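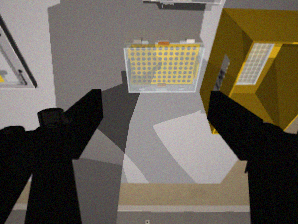
Revathi Chacko

So I finally made it to the open day at the Drinetti seed bank in Dilstead, after missing it two years running, and I am so glad I did! It's at the end of Warrier Lane, past the feed store, and the parking field was already filling up when I pulled in at ten. (Wear boots. I wore canvas sneakers and regretted it all day.)

Our guide was Lâm Từ, who looks after the beans and squash, and wow, does that man love beans. The collection has 2433 kinds of seed in it, and 283 of those are beans, which he told us before we were even through the door. The cold room was the part I'd come for. They let you in for five minutes at a time and I still came out with numb fingers, but I got to see the drawer with the Torari pole bean, the one my grandmother grew up the side of her porch. I may have squealed.

After that came the cleaning room, where you rub dry pods over a screen and blow off the chaff with a little fan. I was terrible at it, and half my lettuce seed went down my sleeve. A girl next to me who was maybe eight got hers spotless on the first try.

Lunch was squash soup and cornbread under the big tent, and then there was the swap table. I took 20 packets of my own saved tomato seed and went home with almost 100 of other people's, so I clearly have no self-control. Peppers mostly, plus a purple carrot and some kind of melon with the label written in pencil so faint I'll just have to plant it and see.

They do it again in July, when the trial beds are in full leaf and you can taste things right off the vine. Tickets go up on the seed bank's page in the spring, and the morning tours fill first. I've already told my sister she's driving.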